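Woveo opens whiteboard drawing project, releases first batch of robot examples

1/19/18

I've been wanting to write this one for months, and the rest of the office finally let me do the release myself instead of handing it over to somebody who writes them properly. So, hello! We're Woveo, we work on robot learning, and today we are putting out the first part of Benimo, a collection of recordings of a robot arm using a marker on a whiteboard.

The first batch has 749 recorded attempts in it. An attempt is one go at one instruction, things like "draw a line down the board" or "draw a short line toward the tray." A person guides the arm through it, the cameras and the joint readings get saved together, and then we do it again (and again, and again, with a coffee somewhere in the middle). All of it goes to Mao, our learning system, which tries to work out from the examples what the arm should do next given what the cameras are showing.

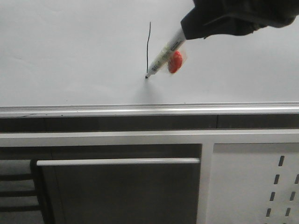

A vertical line in progress on the whiteboard. Photo: Woveo

Why lines? I get asked this at every family dinner. A line sounds like nothing, but a marker is a surprisingly fussy thing to hand to a machine. Push too hard and the tip skids or the pen slides back in the grip. Push too lightly and you get a gap, and a gap is very hard to spot from a joint reading alone. Then there's the board, which has a little give in it, and the angle of the pen, which changes as the arm travels. People deal with all of that without thinking. Mao has to pick it up from examples, so the examples need to have it in them.

We also decided early on to keep the wobbly ones. Our first try at this, back in November, threw out any stroke that wasn't nice and straight, and what we ended up with was a system that drew beautifully right up to the moment it drifted a tiny bit, and then had no idea how to come back. I was pretty gloomy about it for a while. The new batch has bends and corrections in it, along with strokes that stop early, and each one carries a label saying how it went. Of the 749, we marked 65 as failed, and those are in the download too, in their own folder, so you can train with them or leave them alone.

Every attempt comes with more than one view. There's a fixed view of the workspace, and a view from a small camera at the wrist, looking out past the fingers. The wrist view is the one newcomers complain about, and I get it, it's a strange way to look at a room. Half of what it sees is furniture and the fingers take up a lot of the rest. We keep it running the whole time, including when there's no pen in the grip and the arm is only getting itself into position, and we didn't trim those stretches out.
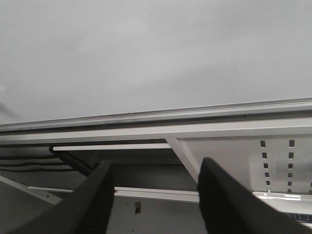
COLLECTION NOTES

Attempts were recorded over 7 weeks by 2 operators, working in shifts. Both used the same hand controller, and you can tell them apart in the data if you look at the speed curves (one of them is me, I'm the slow one). We've included an operator number with each attempt so you can split by person if that matters for what you're doing.

Instructions were drawn at random before each attempt, and the operator read them off a screen. If the operator got the instruction wrong, we kept the recording and fixed the label afterward. The board was not always wiped between attempts, so some recordings begin with earlier strokes already on it. Lighting was whatever the room had that hour.

The files are stored one folder per attempt, with video, joint positions, gripper opening and a plain text label. The playback tool, Lustance, is going out today too. It lines up the views side by side and lets you scrub through them together, which I use every single day and would be lost without. It runs on an ordinary laptop. There's a known problem with the timeline jumping when you open a second attempt without closing the first, and we're working on that!
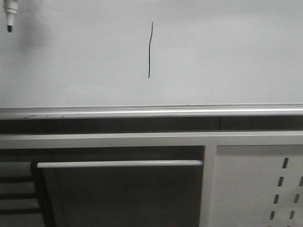

Tsutomu Nishimura said the part he cared about most was the failed folder, and that he would like to see more groups share theirs. He had been training on clean demonstrations for a long time, he said, and kept running into the same wall, where a small slip early in a stroke ruined everything after it. He added that he would still want a lot more variety in pens and boards before he trusted any result from the first batch, "and I've told them so."

He has, several times, and he's right. The second batch will have thicker markers, a couple of different boards and some curves, and we've already started practicing the curves. Mine are terrible so far.

Benimo and Lustance are free for research and teaching. If you'd like to use either one in a product, please write to us first and we'll talk it through. Requests for access, corrections to labels and press questions can all be sent through the contact form on the Woveo site, and they all land in the same inbox, which I read.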